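Blue microfiber towel leaves fuzz on my white table, how to wash and fold it?
Home Help Board > Laundry and Cleaning
Viewed 331 times

Posted by Fikre

Hello everyone. I have a white table with a matte top, and I wipe it with a blue microfiber towel, the thick kind with long soft fibers. At the beginning it was very good. Now after every wiping I find small blue threads on the table, and on a white top you see every one of them. I washed the towel two times together with cotton bath towels and after this it became worse.

I also do not know how I should fold it. I fold it in a square, but the corners always come out and it looks like a lump. I would like to have it ready on the table, flat, so it can be taken quickly when somebody spills tea.

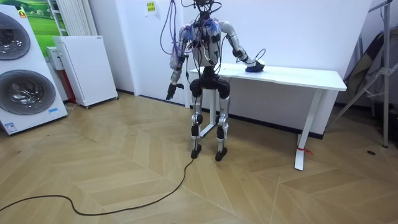 Can a microfiber towel go in the dryer after washing?
Use the lowest heat setting and take it out as soon as it is dry, or hang it over a rack, where a thick one will need one night.

That much I have read on another page, but it does not explain the threads. Is my towel finished, or can I save it? I paid 200 for a pack of them (not dollars!) and I don't want to throw them away after one summer.

Mindidlow

The mistake is the cotton towels. Cotton gives off lint, and microfiber catches it and keeps it, so what you find on the table may be partly from your bath towels. Wash the blue ones alone, or only with other microfiber. Warm water, a small amount of liquid detergent, no softener. Softener covers the fibers and after this the towel pushes the water around the table and does not drink it.

Before the next washing, shake the towel hard outside. If lint stays, go over it with a sticky roller while it is dry. I have done this with mine since June and they are like new, almost.

About the folding. Put the towel flat on the table and smooth it with the side of your hand from the middle to the corners. Fold one half over the other, smooth again, then fold once more across. Four layers are enough. A plush towel will never have sharp edges like a napkin, so please don't fight with it.
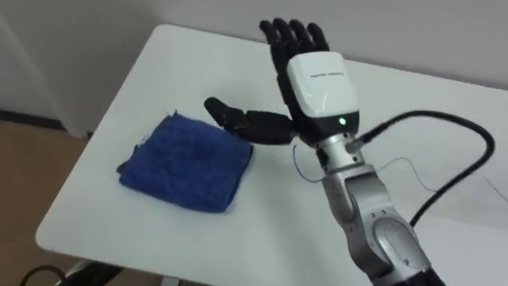
Blue towel folded on a white table. Soft, uneven edges are normal with plush microfiber.

If there is a small tuft at the corner, do not pull it. Cut it with small scissors close to the cloth. When you pull, a longer thread can come out and then you have a hole.

Kastidix

just buy new ones, they are cheap everywhere

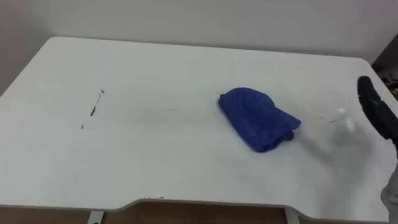

Answered by Huia Whitelaw
16 September 2021 · 252 helpful votes

I agree with Mindidlow about the washing, and I want to add something about the lumpy shape, because I had the same problem for a long time.

When a corner sticks out at one end, very often the first fold was crooked. Open the towel completely and begin again. It does not help to push the corner under with the finger, the whole thing becomes thicker on that side and slides open later. Also look if your towel is really square. Many of them become a little longer in one direction after washing, and then you must fold the long direction first.

For the threads: a new towel in a dark color can lose some fibers in the first washings. Wash it alone three times before you decide. Then wipe the dry table with it. If the threads still come, keep this towel for the bicycle or the floor and use one with short fibers for the table.

Fikre

Thank you both. I will wash them alone tonight and try the scissors for the corner. My softener is going to the neighbor.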